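Folding Dark Knits and Other Brown Laundry Without a Fuss

Skakine Home Notes
December 17, 2025

Dark clothes show everything. Lint, pale threads and pet hair all stand out on brown or black cloth, and a bad fold leaves a line you can see across the room. These tips cover sorting, folding and putting away dark pieces, with a few notes on ribbed cloth at the end.

Pick the right surface

A bed is too soft for folding. The cloth sinks, the edges wander, and you end up smoothing the same corner over and over. Use a table or a firm mat at waist height. A light-colored surface is best for dark clothes, as the edges are easy to see against it. A child's play mat with cartoons on it works as well as a plain one, provided it has been wiped down and is dry.

Lay the piece out flat before you fold anything. Start with one straight edge, line it up with the edge of the table, and work across from there. Pull up any corner that is standing or tucked under and set it down flat.
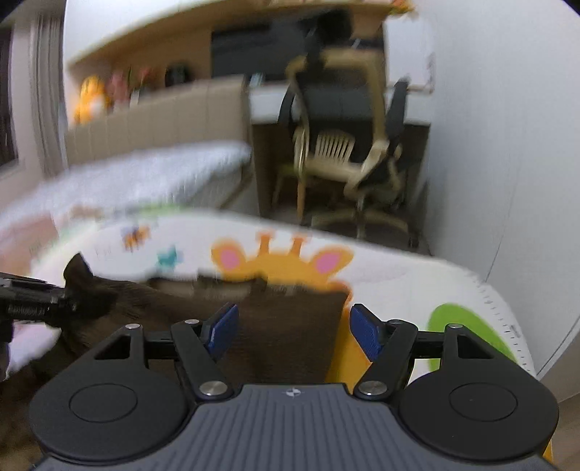

Check for lint and loose threads

Do this before folding. Once the piece is folded you will only see the outside.

Go over flat cloth with a lint roller in one direction. We use the refill rolls from Drivitz, which come with 60 sheets. Cheaper ones are fine if they tear cleanly.

Ribbed cloth is harder. Threads settle down between the ridges and a roller passes right over them. Stretch the ribs apart a little with your fingers and pick the thread out. If it doesn't come away, it may be part of the cloth. Don't pull. Turn the piece inside out and look for where it starts, and trim it only if you are sure it is a sewing tail.
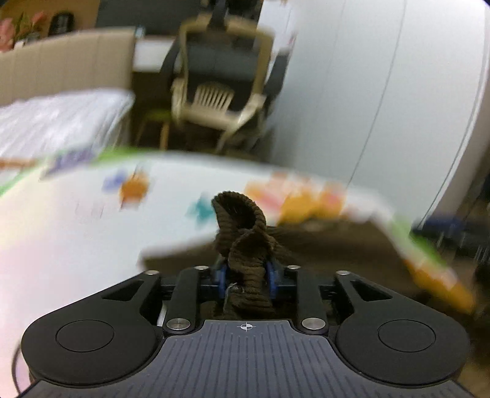 Thick ribs also don't like a tight crease. Fold along the ribs where you can, and keep to two folds if the shelf is deep enough. Rolling is fine for a drawer, but roll loosely or the ridges will flatten on one side.

If you have to pick up a ribbed piece to move it, slide both hands under it. Lifting by one pinch in the middle bunches the cloth and you will have to lay it out again.

Putting it away

Keep stacks low. Five knits is plenty for one pile, and the heaviest goes on the bottom. The Ingvarsson shelf boxes we have are 17 inches wide and hold two piles side by side.

Store dark pieces away from anything white and fluffy, towels above all. In September, when the heavier clothes come back out, shake each one and check the folds before wearing.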